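# Review: The Pillham Family Film Study Kit

The Pillham Family Film Study Kit is a printed program for households that teach at home and wish to build lessons on feature films. This review was prepared for the Rullen Home Learning Library, which lends the kit to member families for periods of six weeks.

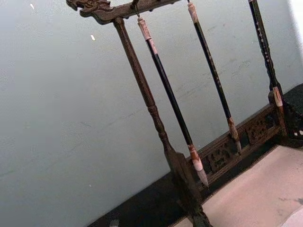 ## Contents

The kit arrives in a flat card box and contains 83 activity sheets, a parent guide, and a set of discussion cards. The sheets are grouped into 7 units, each built around a type of film: animated features, adaptations of children's books, nature documentaries, musicals, silent comedies, adventure films, and family dramas. No films are supplied. The guide lists the qualities to look for in each category and leaves the choice of title to the household.

Sheets may be copied for use within one family. Co-ops and classes must purchase a group license, and the terms are printed inside the lid.

## Use with Children

The library placed the kit with member families in Salem and Prelden whose children ranged from kindergarten through middle school. Reports were favorable for the elementary grades. The unit on book adaptations was the most used. It asks children to read a chapter, predict how it will look on screen, and compare the two after viewing. Several families repeated the unit with a second book.

Older students found the sheets short. Most can be completed in 20 minutes, and the questions on camera work and music seldom go past naming what was noticed. Parents of middle school students should expect to add a written assignment of their own.

The discussion cards were well received across all ages. They are suited to the drive home from a theater and require no preparation.

## Quality of Materials

The paper is heavy enough for markers, and the type is large and clear. The box is less satisfactory. Its corners split on two of the library's copies during the first loan, and both are now kept in plastic cases. The parent guide is stapled and does not lie flat.

A downloadable version is available to registered owners. The files print well in black and white, with the exception of the musicals unit, where pale yellow headings are difficult to read.

## Recommendation

The library recommends the kit for children in grades one through five. Families with only older students are advised to borrow the discussion cards separately. Copies may be reserved at the front desk or through the member page, and the waiting list is usually longest in July. Please return all sheets in unit order and report missing cards at the time of return.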